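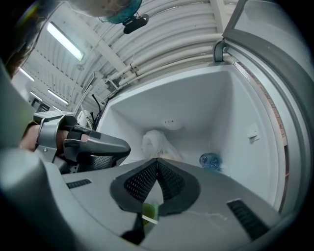
Keane 200 Chest Freezer: Review After a Year and a Half of Use

Rating: 4 out of 5

I bought the Keane 200 when our kitchen freezer stopped keeping up with us. We are a household of five, we buy half a pig every fall from a farm up the road, and my wife Bláthnaid Flanagan freezes most of what comes out of the garden. The freezer over the fridge was full by July each year. I wanted a plain chest freezer with no screen, no app and a drain I could reach without lying on my stomach. I looked at two models, this one and the Branska that the same store had on sale, and went with the Keane.

Size and capacity

The 200 in the name is the capacity in liters, and I believe it, but you won't use all of it. The compressor takes up a step at one end, and the space over the step is too shallow for anything tall. I keep bread there. The deep part holds the meat, and the rest is vegetables, stock and whatever was on sale.

Measure your doorway before you order. Ours went through with very little room on each side, and the delivery crew had to take the basement door off. Measure the height over the freezer as well. The lid needs clear space to stand open, and if you have a shelf on the wall behind, it will hit it. We had to move ours up. Leave a gap at the back for air too. The manual gives a figure and it is worth following.

Inside

The liner is white plastic with rounded corners. I like rounded corners in a freezer. Peas and crumbs don't get packed into a right angle, and a cloth goes around the bend in one pass. The plastic has held up to a fair amount of abuse. I have dropped a frozen shoulder of pork onto the floor of it more than once without a crack.

One wire basket comes in the box. It slides along the top edge and is sturdy enough, but one is stingy for this price. A second costs extra and took three weeks to arrive. If you want two, order them together.

There is no light. I knew that when I bought it and figured it wouldn't matter, but the basement bulb is on the far side of the room and the bottom of the freezer sits in shadow. I hung a small clip-on lamp from a pipe. The Branska does have a light, and if yours is going in a garage or a cellar, that might settle it for you.

Lid, hinges and gasket

The lid is heavy and the hinges are good. They are metal, and the lid stays where I leave it once it is more than halfway up, so I have both hands free to dig. My mother's old freezer had a lid that came down on the back of your head if you leaned in too far. After 15 months there is no sag in this one and the lid still lines up with the body.

The gasket is thick gray rubber and it seals hard. If you close the lid and try to open it again right away, you have to pull. Give it a minute and it comes up fine. I wipe the gasket with warm water and dish soap every couple of months. In the first winter a patch near the corner had flattened from shipping and frost built up along that side. I warmed it with a hair dryer on low, pressed it back into shape with my fingers and it has been fine. Customer service had told me to do the same thing, after 40 minutes on hold.

Noise and running cost

It hums. In the basement we don't hear it from upstairs. I wouldn't put it in a room next to a bedroom. It clicks when the compressor starts and there is a gurgle for a few seconds after it stops.

I put a plug-in meter on it for a month in summer and a month in winter. Summer was higher, as expected, but it still cost less than the old upright it replaced. The thermostat dial goes from 1 to 6 with no temperatures marked. On 3 a freezer thermometer sits at zero Fahrenheit with the box full. When it is half empty I turn it to 4. I would have paid a little more for a dial with real numbers on it.

We lost power overnight in April. I left the lid shut, and in the morning everything I checked was solid.

Defrosting and cleaning

This is a manual defrost freezer. If you have only had frost-free, know what you're signing up for. I do it twice a year, once in spring when stocks are low and once before the pig comes. It takes most of a day if you leave it alone and a few hours if you help it along.

My routine goes like this. Turn the dial to zero and unplug. Move the food to coolers and pack old towels around it. Prop the lid open, pull the drain plug on the inside, then the cap on the outside, and put a shallow roasting pan under it. Set a pot of hot water on a folded towel on the step and shut the lid for a while. Change the water when it cools. The frost lets go in sheets and you can lift them out by hand. Don't use a knife or a screwdriver. Diarmuid Kinsella down the road put a hole through the wall of his that way and had to throw the freezer out.

The drain is at the front and is the best thing about the design. The cap unscrews by hand, a garden hose fits the adapter, and the water runs out without bailing. On the last freezer I was on my knees with a sponge. You'll still want a sponge here for the last half inch, as the floor is not quite level toward the drain. A thin piece of wood under the back feet fixes most of that.

For washing I use baking soda in warm water, then plain water, then a dry towel. Bleach cleaners left the plastic smelling for days. Let it air with the lid up until no damp is left in the corners, or you get a skin of ice on the floor as soon as it is switched back on.

Keeping track of what's in it

Any chest freezer turns into a heap. That isn't a fault of this one, but it's the main thing I'd want a new buyer to hear. We lost a turkey in ours for most of a year.

White grocery bags are the worst thing you can put in. They all look the same, they bunch up, they stick to each other and to the wall, and you can't tell the empty ones from the ones with two chops in them. I stopped using them for anything. Bottles are nearly as bad. They roll to the bottom and stay there. If you freeze water in bottles to fill gaps, leave room at the neck, and stand them along one side with something heavy against them.

What works for us is cloth shopping bags in different colors, one for each kind of food. Red is pork, green is vegetables, blue is fish, and so on. You lift out the whole bag, take what you need and drop it back. A list on a clipboard hangs on the wall next to the freezer with a pencil on a string. It only works if everybody crosses things off, and at our house two out of five do.

Freeze soups and stock flat in zip bags on a cookie sheet, then file them upright in a box like folders. You get far more in, and they thaw faster.

What went wrong

The plastic cap on the drain cracked at the start of the second winter. Keane sent another one free. The green power light on the front also quit. I've left it. A battery alarm that beeps if the temperature rises is more use than a light anyway, and mine was under 15 dollars.

There are two small rust spots on the bottom edge of the outside where the basement floor gets damp. Some of that is my fault for setting it straight on the concrete. It now sits on blocks.

Good points

Strong metal hinges, lid stays open
Tight gasket
Front drain that takes a hose
Rounded corners, easy to wipe out
Held its cold through a night without power

Bad points

No inside light
Only one basket
Dial has no temperatures on it
Drain cap is brittle
Floor doesn't slope fully to the drain

Who should buy it

It suits a family that buys meat in bulk or has a big garden, and has a basement or utility room to put it in. For two people in an apartment it's too much freezer, and one half this size would cost less to run. Anyone with a bad back should look at an upright. I'm tall and I still have to fold myself over the edge to reach the bottom.

I paid full price at a local appliance store, plus 70 dollars for delivery and taking the old one away. I'd buy it again, with the second basket on the same order.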